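Tour Diary of the Head of Delegation
Entry for Friday, August 15, 2025
Lestanholm

The squad reported for breakfast at the appointed hour and all players were passed fit to train, with the exception of the reserve hooker, who remains under the care of the physiotherapist. His shoulder was examined again this morning. The medical staff do not expect him to be available for the opening match and have asked that a decision on a replacement be made by tomorrow evening. I have informed the union office and await its reply.

Training was held at the Cilleck ground from mid-morning. The surface is firm and the grass has been cut shorter than we are used to. The head coach, Amândio Abreu, gave the first part of the session to lineouts and restarts, both of which were a source of concern in the July matches. The forwards then worked separately for the remainder of the morning while the backs practiced their kicking. Mr. Abreu informed me afterward that he was satisfied with the lineout but that the scrum was still slow to set. He has requested a further half hour on the scrum machine, and the ground staff have kindly agreed to it.

The captain was excused from the second part of training in order to attend the press conference. He was asked several times about the defeat at Didlow last season and answered with courtesy. I would record that questions about the coach's contract were again put to a player, and that this is not proper. I have written to the host union's press officer asking that such questions be sent to me.
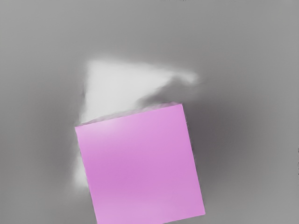
The matter of tickets took up much of the afternoon. Our agreement with the host union provides for 225 seats for families and traveling supporters. The envelope delivered to the hotel held 100. After two telephone calls it was accepted that the remainder had been sent in error to the Mac Suibhne Hotel, where the delegation was to have stayed under the original plan. They were collected before dinner and have been locked in the team office. Distribution will begin tomorrow after lunch, and each player will sign for his own allocation.

The technical meeting with the match officials was held at four o'clock. The referee explained his approach to the tackle area and to the height of contact. He also reminded both teams that water carriers may enter the field only at the agreed stoppages. Our manager raised the question of the warm-up area, which is narrow and lies close to the public gate. It was agreed that the two teams would use it at different times. Jersey colors were confirmed without discussion.

Mr. Abreu named his team of 15 and eight replacements to the players at six. There are two changes in the back row and a new pairing at center. The scrum-half who was left out had played in every match of the qualifying campaign, and he took the news as one would wish. I spoke with him briefly before dinner.

The delegation dined together at seven. In keeping with the custom of this union, the two players who will make their first appearance were asked to say a few words. Both did so, one of them at considerable length.

Items carried forward: the replacement hooker; the second set of training jerseys, still held at customs; the time of departure for the ground, which the police escort would like moved 22 minutes earlier. I have no objection to the change and will confirm it with the driver in the morning.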